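**usa_ratanaporn**
My building in Dovivmont wants to try a machine for the evening round in the corridors: close the doors, wipe the handles, look that nothing is left open. The offer from Landar is 60 a month per floor. Is this work possible for a machine already, or do we pay for a toy?

**emerson.b**
Wiping, yes. At Gomenstead we have had one since April and the floors are good. Doors are another story. 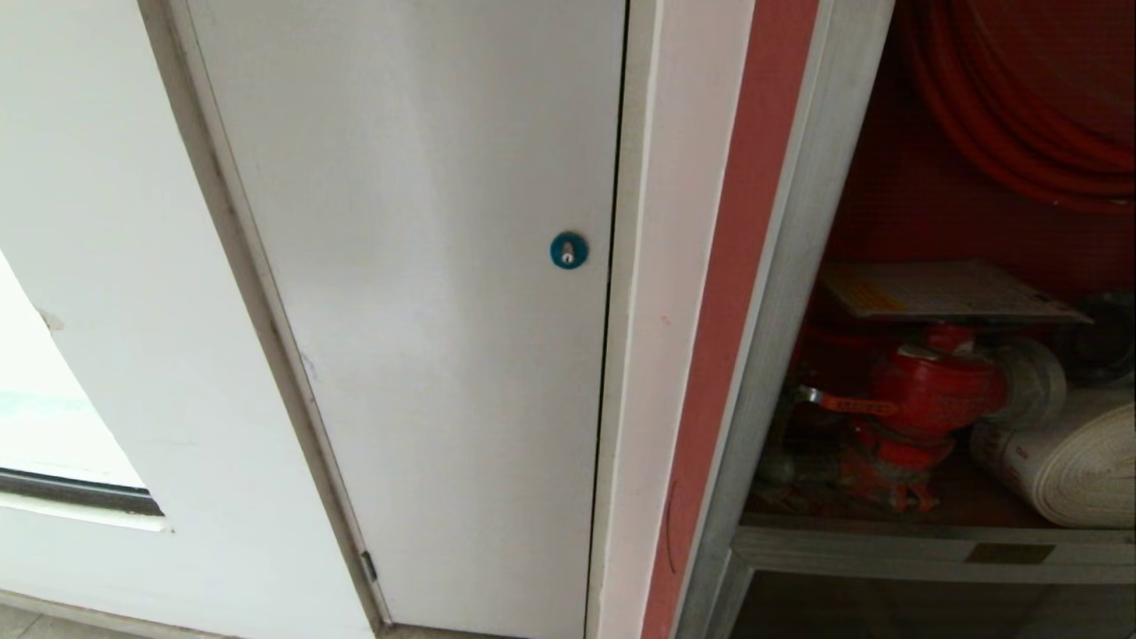
**emerson.b**
Doors are made for hands, and each one is a little different. A lever it can push down. But take this white one beside the fire hose cabinet: no handle at all, only a small round blue lock with a keyhole. The machine must hold a key, find the slot and turn. Ours tried a similar lock 12 times and managed 2.

**P_Nikolaidis**
I don't agree that this is a fair test. You can change the lock. And the cabinet next to it stands open, so noticing that and sending a message is already useful work.

**emerson.b**
Noticing, I accept. Closing it, with a hose near the edge, I would not trust yet.

**eoin_m**
Changing locks costs more than the 6 minutes a person needs for the round. Did you ask Rallis for a price too?

**usa_ratanaporn**
Not yet, I will write to them tomorrow. Periklis, which lock do you mean?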